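Malance household handling project: progress report to Ogilvie

Prepared by Isla Moncrieff, 6th January

Work in this period went on two-handed clothes handling in ordinary homes. The aim is unchanged: to find out whether a policy trained on recordings from hand-held grippers does better when the recordings come from furnished bedrooms than from our bench at Drinano.

We now hold 2873 usable recordings. A further 245 were rejected, mostly for lost tracking on glossy or strongly lit surfaces. Sun-ja Geum has changed the calibration step and will report separately on whether the rejection rate falls. 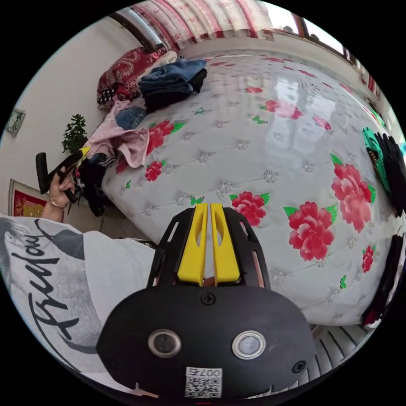 Figure 1. Home recording with two hand-held grippers, clothes on a quilted bedspread.

Each recording is now split into approach, grasp, move and release. Raluca Gavrilă and Ismail Hajji label the splits independently and Fergus Niven settles disagreements. Most of these concern the start of the grasp, where thin cloth hides the fingertips. We have rewritten the labelling guide on this point and relabelled 700 recordings.
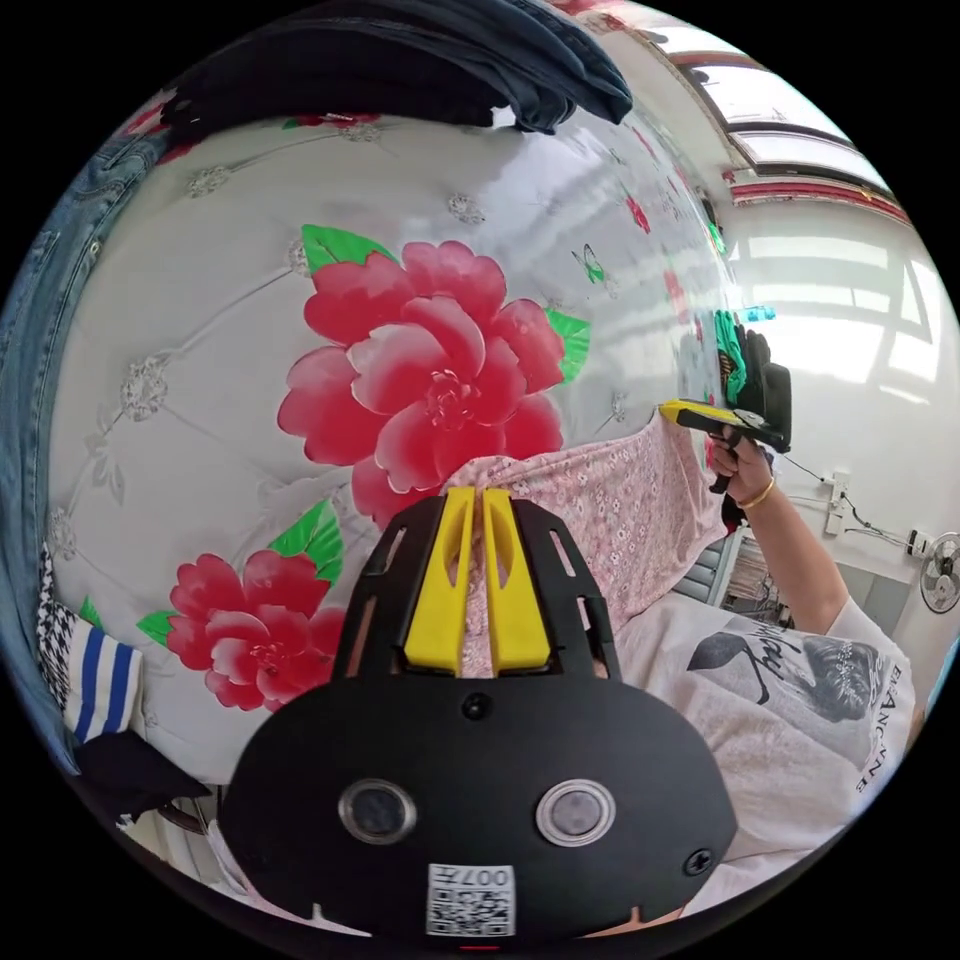

Figure 2. Pink floral fabric held between the gripper fingers.

The first policy trained on home data picked up single garments more reliably than the bench-trained one. It was no better at separating garments in a pile, and it still lets go early with heavier cloth such as denim. We do not yet know if this is a fault in the labels or in the force estimate.

Spending is within budget apart from replacement fingers from Suvari, which wore faster than planned. We ask to move 4 per cent of the travel line to cover them.

The pile tests will be repeated in February with the relabelled set.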